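Cómo aprender a rotular frases a mano (y no soltar el rotulador) 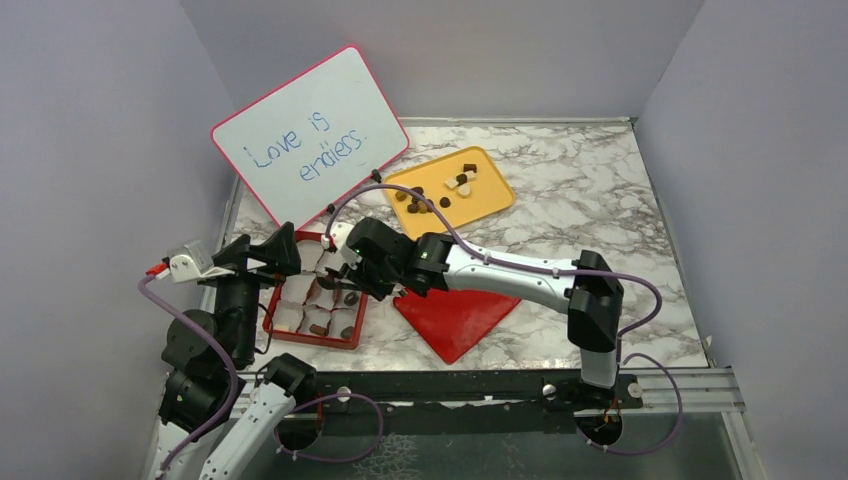
Me encanta rotular frases cortas, y si estás empezando te recomiendo justo eso: pocas palabras, un solo color y una superficie que se pueda borrar. Con dos o tres palabras ya practicas el espaciado, las mayúsculas y el ritmo de la línea sin agotarte. Fíjate en «Love is endless.», escrita con rotulador azul en una pizarra blanca pequeña: está partida en dos líneas, con la palabra más larga sola en la segunda, y el punto final cierra la frase. Ese reparto funciona de maravilla para los primeros ejercicios, ¡pruébalo con tu propia frase!

Qué necesitas
Una pizarra pequeña o papel de 60 gramos, un lápiz blando, una regla y un rotulador de punta redonda.

Paso 1. Calienta la mano
Llena una hoja de óvalos y palotes inclinados. Mueve el brazo entero desde el hombro, que la muñeca sola se cansa enseguida y la línea tiembla.

Paso 2. Traza las guías
Dibuja la línea base y la altura de la x. Para las ascendentes (l, d, b) deja el doble de espacio. Si trabajas en pizarra, marca solo unos puntitos en los extremos.

Paso 3. Busca el centro
Cuenta las letras y los espacios de cada línea, divide entre dos y empieza a escribir desde ahí hacia los lados, primero a lápiz. Da un poco de vértigo al principio, ¡pero engancha!

Paso 4. Repasa sin prisa
Baja con firmeza y sube con suavidad. Levanta el rotulador entre trazos; las letras quedan mucho más parejas.

Mi amiga Da-eun Yeon guarda en una carpeta 71 versiones de la misma frase, y verlas seguidas es una gozada. Guarda también las tuyas, incluidas las torcidas.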